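[Grenley-Menders] Re: Re-covering a card table, and what about the corners?

From: Ostap Mykhailiuk
To: Grenley Menders list
Subject: Re: [Grenley-Menders] Re-covering a card table, and what about the corners?

> Hello all, I've been reading for a while but this is my first go at posting.
> My aunt has passed on her folding card table to me. The legs are sound and
> the hinges only want a drop of oil, but the green baize is past saving. It's
> moth-eaten along one side and there's a great brown ring where somebody has
> stood a teapot. I've already got most of it up with a scraper and there is a
> layer of old glue underneath like toffee.
>
> Three questions. What do I use to get the glue off? Do I buy proper baize
> or will craft felt do? And how on earth do you get cloth to go round a
> curved corner without a pleat in it? I'd also like to get away from green
> if that isn't a crime.
>
> Many thanks in advance,
> Philippa (Tedport)

Dear Philippa, and hello to everybody else,

Welcome to the list, and what a nice job to begin with! I've done four of these now, counting the one I did so badly that I had to do it again, and I'm very fond of them. They fit in the kitchen, they don't need many tools, and at the end of it you have somewhere to play whist.

I'll take your glue first, as you can't do anything until it's gone. If it is brown and toffee-like then it's very likely animal glue, and that comes off with warm water and patience. Wring a cloth out well, lay it over a patch the size of a tea plate, and go and do something else for a few minutes. Then scrape with something blunt. I use an old plastic spatula my wife has disowned. The thing to be careful of is the top underneath, especially if it's thin ply or (as on the one from my mother-in-law) a sort of cardboard, which will drink the water up and swell if you let it. Small patches, damp and not dripping, and let it dry overnight before you judge it. Mine always looks dreadful in the evening and perfectly respectable by breakfast.

If warm water does nothing at all then somebody has been there before you with a contact glue, and that's a longer story. Write again if so. Margaret had that with her bureau and I'm sure she'll have views.

Baize or felt. Strictly speaking they aren't the same thing. Baize is woven and then brushed up so you can't see the weave, and felt is just fibres matted together. Woven cloth has a straight grain, so you can pull it taut and it pulls evenly, and it wears better under elbows. Felt has more give in it, and a good thick wool felt lies beautifully. The craft felt in little squares is no use for this, I'm sorry to say. It's mostly acrylic, it goes bobbly in a month, and the glue comes through it in dark spots. I speak as the man who made the dark spots.

For the real thing I go to Liepiņa in Dovbridge, up the steps behind the baker's. She sells it off the roll and she'll cut you a corner to take home and look at in your own light, so do ask. I was caught out badly once by buying a "bottle green" under the shop lamps which was very nearly black on our landing. Get a piece at least 2 inches bigger than the top on every side. You'll trim most of it away and resent it, but you can't stick any back on. The offcuts make good pads for chair feet.

As for colour, it's no crime whatever! Green is only habit. I've seen a burgundy one which was very handsome, and a mustard one which I thought was going to be awful and wasn't. The blues are lovely with a darker wood. If you'd like something not too far from the traditional green, I'd look at the teals, which sit nicely in between and don't show every crumb the way a black or a navy will.

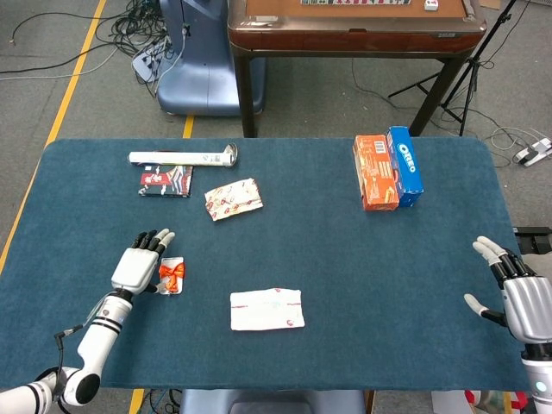
Deep teal-blue felt, on a table with rounded corners.

Now the corners, which is the part that frightens people. It depends what sort of top you have. If there's a wooden border and the cloth sits down inside it, you don't have to go round anything. You stick the cloth flat, let it run up against the border, press it into the angle with the back of a butter knife, and cut along the angle with a new blade. By a new blade I mean a new one, put in that minute, and changed again halfway if you feel it drag. Wool blunts them faster than you'd think, and a dull blade pulls the cloth into a fringe.

If the cloth goes over the edge and is fixed underneath, then you do have the curve to deal with, and the answer is lots of very small tucks underneath in place of one large one on the side. Do all four straight sides first, working from the middle of each side outwards, and stop a hand's width short of each corner. Then go to the corner and pull the cloth down at the exact middle of the curve and fix that. Then halfway between that point and the straight side, and halfway again, and so on until there is no slack left. With felt you can ease a good deal of the fullness away by holding the steam iron over it (over it, not on it) and pulling gently while it's warm. I had 13 tacks in one corner of my first table and it still looked like a pie crust. The later ones are much better, and I think the difference was mostly the steam and not being in a hurry.

Glue for the flat part: I use ordinary wallpaper paste mixed very stiff, put on the table and never on the cloth. Leave it 20 minutes until it's tacky, then roll the cloth on from one end off a cardboard tube. I get my son to hold the tube. Smooth it with your palms from the middle, and don't stretch it, however much you want to. If you stretch it while it's damp it'll shrink back as it dries and leave you with a gap all along one edge, and then you'll be in touch with Liepiņa again.

On the moth, please do be thorough before the new cloth goes anywhere near. Hoover out the hinges and the slot where the legs fold up, and if there's a little drawer for the cards, take it right out and do behind it. I found a colony in ours, living very comfortably behind the score pads. A bit of the new cloth can go in a bag in the freezer for a couple of weeks if you're anxious about it, although from a shop roll it ought to be clean. Cedar blocks smell nice and I've never been sure they do anything else.

The teapot ring, by the way, may have gone through to the top. Don't worry about it, as it'll be covered, but do feel it with your fingertips for any roughness, and sand it if there is. Every lump shows through. I left one blob of glue under my second table no bigger than a lentil, and my brother-in-law finds it with his thumb every Sunday without fail.

While I'm writing, two other bits for the list. I've still got the long sash clamps that belong to whoever lent them to me in December, and I would dearly like to give them back, so please own up. And does anyone know of a place this side of Dovbridge that will still cut a single piece of mirror glass? The man I used to go to has retired to be near his daughter.

Philippa, do let us know how you get on, and if you're ever over in Grenley you're welcome to come and look at mine and feel the lentil for yourself.

All good wishes,
Ostap

_______________________________________________
Grenley-Menders mailing list
To leave the list, send a message with the word "leave" in the subject line.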